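Filed under: Shop Diary / Arm Project

Jun 20, 2022

Up at the shared shop until way too late again, and my back is telling me all about it. But the arm moved today under its own program, start to finish, no pendant in my hand! I yelled so loud that Châu La came running over from the lathe thinking I'd lost a finger.

So, where were we. Last week I had the bin pinned down on the table and the arm bolted in, and the cables were driving me nuts. Every time joint five rolled over, the whole bundle dragged along behind it like a dog on a leash. I spent the first two hours today on nothing but cables. Cut off 14 zip ties, tried again with more slack, cut those off too. Châu thinks I'm leaving too much loop near the wrist and she's probably right, but the last time I went tight I yanked a connector out and lost an evening to it, so loop it is.

After that I rewrote the pick routine (I've started calling the whole program Prelell, don't ask, it was a typo that stuck). The old version went straight down at whatever it liked best. The new one comes in high, stops, thinks for a second and then goes down slow. I have it capped at 16 percent speed and it still makes me flinch when it swings out over the bin. 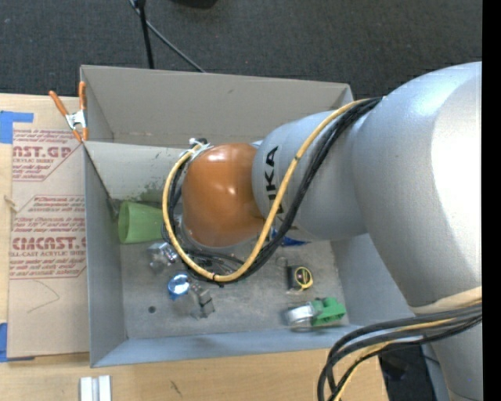
The junk I'm feeding it comes straight out of the kitchen and my toolbox. Cup, tape measure, clamps, odd bits of metal. I wanted things that roll and things that don't, and shiny things most of all, because shiny is where it falls apart. Ran 80 tries after dinner and got 54 good ones. I'll take it! Most of the misses were anything with a reflection on it. The cup was hopeless at first and then fine once I told it to go for the rim. The tape measure it gets nearly every time, and I have no idea why, it's the heaviest thing in there.

Also one bad moment, writing it down so I remember. I hit resume after a pause without checking where it was, and it went down into the wall of the bin. Stopped itself, thank goodness. No damage I could find, but the bin had scooted over and I had to redo the whole calibration. Rule from now on: home it first, then resume. EVERY time.

Still to do: swap the suction cup for the fatter one from Zirnon if it ever shows up, get the acrylic cut (I keep putting it off, I hate cutting acrylic), and sand that table before somebody gets a splinter. Châu wants the whole thing ready to show people in October. I said sure, and now I'm lying here wondering why I said sure.

Need to buy more zip ties. And coffee.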